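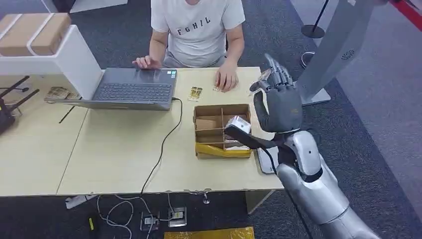 ## Vornach Recalls Hereck Crossovers Over Tailgate Latch

Vornach has announced a voluntary recall of 2591 Hereck crossovers after finding that the power tailgate latch may fail to close fully. The notice was issued on 6th September and applies to vehicles built at the company's Sorkdale plant with the optional power tailgate. Cars fitted with the manual tailgate are not affected.

According to the notice, a spring inside the latch may have been made outside the required tolerance. In an affected vehicle the tailgate can appear closed while the second catch remains open, and the warning light on the dashboard may not come on. The company has received 659 warranty claims concerning the latch. It is not aware of any injuries.

Owners will be contacted by mail during September. Dealers will replace the latch and update the software that controls the warning light, at no charge. The work is expected to take less than two hours, and an appointment is required. Owners who have already paid for a latch repair may apply for a refund through any Vornach dealer, and should bring the original invoice.

Until the repair is done, the company advises owners to close the tailgate by hand and to pull up on the lower edge to check that it has latched. Heavy items should not be loaded against the tailgate. The power function can be turned off in the vehicle settings menu, under Doors and Locks.
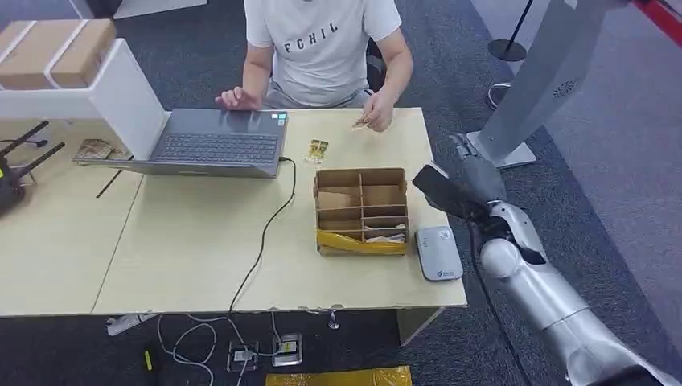 Štěpánka Dvořáček said that the advice on closing the tailgate by hand should have reached owners sooner. Her own Hereck had been to the dealer twice for the same fault, she said, and on both visits the latch was cleaned and returned to service without being replaced. She welcomed the refund offer but asked that it also cover the cost of rental cars.

Vornach stated that rental costs will be reviewed case by case. A loaner vehicle will be offered where a dealer must keep a car overnight - for example, when parts have not arrived.

Danjuma Danladi asked whether the Yin sedan, which is built on the same line, uses the same part. The company replied that the Yin has a conventional trunk lid with a different latch and is not included in the recall.

Replacement latches are being sent to dealers in two shipments. The first, of 200 units, is reserved for owners who have already reported a fault. The remaining parts will follow later in the month, and dealers have been told not to take appointments for other customers before that stock is in hand.

Unsold vehicles at dealerships are covered by the same notice and may not be delivered to customers until the latch has been replaced. Owners who have moved or bought their vehicle used should ask a dealer to update the address on file. Dealers can also confirm by vehicle identification number whether a particular car is included.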